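Workroom and storeroom safety check – comments from the December round

Same sheet as last time, with notes added under each item. Mark each one OK, FIX or N/A and put your initials beside it. If you mark FIX, write where the problem is. "Back room" is not enough.
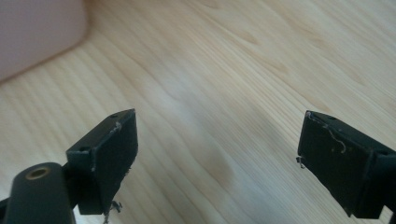 Danwood Community Workshop – Building and Safety Group

1. Exits and walkways
Front door OK. Rear door sticks in the humidity and needs a hard shove. FIX – plane the bottom edge. The walkway to the rear door must be kept 700 mm clear for its full length. Offcuts were leaning into it beside the timber rack and have been moved.

2. Emergency lighting
Test button held in on both fittings. The one over the stairs went dim before the test was finished. FIX – battery. Roscoe Mbeki has the part number.

3. Extinguishers
2 on the ground floor, both with the gauge in the green and the pin and seal in place. The tag on the kitchen one is faded and can't be read. The service company needs to replace it, so please don't write over it.

4. Power boards and leads
Test tags current except for the orange extension lead on the Nakamura bandsaw, which had no tag at all. Lead taken out of use. No power boards plugged into other power boards this time. Keep it that way.

5. Tables and benches
Check for wobble, splinters and raised edges. Run a hand along the underside as well, with a glove on. Fold-out legs should lock without being kicked. One locking pin is missing from the trestle near the sink – FIX.

6. Small parts and electronics
Loose boards and battery devices are to be kept in a container and off the floor. Remove batteries from anything that won't be used before the next round. Swollen cells go in the metal bin outside, never in the general rubbish.
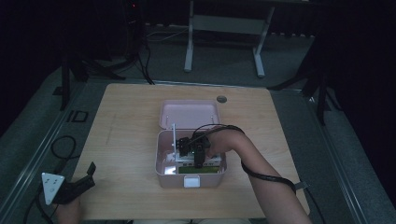 Used cells also need tape over the terminals before they go in the collection tub. Mỹ Đào takes the tub to the depot when it is three-quarters full. It was at the line, so it has gone.

7. Chemicals
Bitulport sealer is still on the open shelf. It belongs in the flammables cabinet with the lid tapped down. Second time this has come up. Safety data sheets are in the blue folder, and the one for the Urkonmont degreaser is an old version. FIX.

8. First aid
Eyewash in date. Short on medium gloves and wide strip dressings. Replacement order is number 961.

9. Hot water
Kitchen tap OK. The urn boils at roughly 95 and the lid clip is loose – do not carry it full. Warning label is on order.

10. Ladders
Feet and rungs OK on the short one. The tall one has a bent spreader bar and has been tagged out. Don't take the tag off to "just do one bulb".

Items marked FIX carry over to the next sheet until someone signs them off. Leave the completed sheet in the tray by the sign-in book.

Contact the Building and Safety Group | © Danwood Community Workshop | Back to top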